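Getting creases out of a printed brick backdrop

Bought a brick wall cloth for the hobby table in June, came folded to the size of a paperback. Creases everywhere. Steps below, quick version, the kettle's on.

Check the label first. Mine is polyester so a cool iron only. Cotton will take more heat, vinyl don't iron at all.

Lay it print side DOWN on a towel. Put a thin tea towel over the back. Press, lift, move along — don't drag, it stretches the mortar lines and then your wall looks drunk.

Still wrinkled? Hang it and steam from the back. Keep the steamer moving. Clip a few pegs along the bottom hem for weight and leave it overnite.
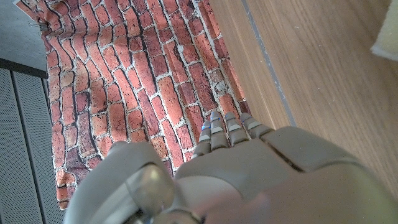 Issue 16

Red brick hides a lot once the lamp is off to one side, but wrinkles throw shadows, so check it with the light you'll be using. Soft light from the front is kinder. Pull the cloth forward a bit at the bottom if you want a curve.

Storage: roll it, print outwards, round a cardboard tube. Never fold agian. Emiliano Llorente wrote in to say he uses a bit of drainpipe — fine, as long as it's clean inside and out.

Next issue: Belmiro Valente on painting your own stone wall cloth.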